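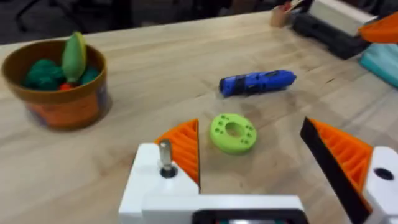

Grimshaw: The Plondico method appears sound, but 288 demonstrations from two operators is a narrow basis for a claim of generality.

Virnumura: The claim concerns grasp approach only. The policy was evaluated on 13 objects excluded from training.

Pondis: I must disagree. Held-out objects on a familiar table do not test approach behaviour - the background should be varied as well.

Virnumura: Noted. Results on a second table will be posted in December.

Grimshaw: Please include the failed trials.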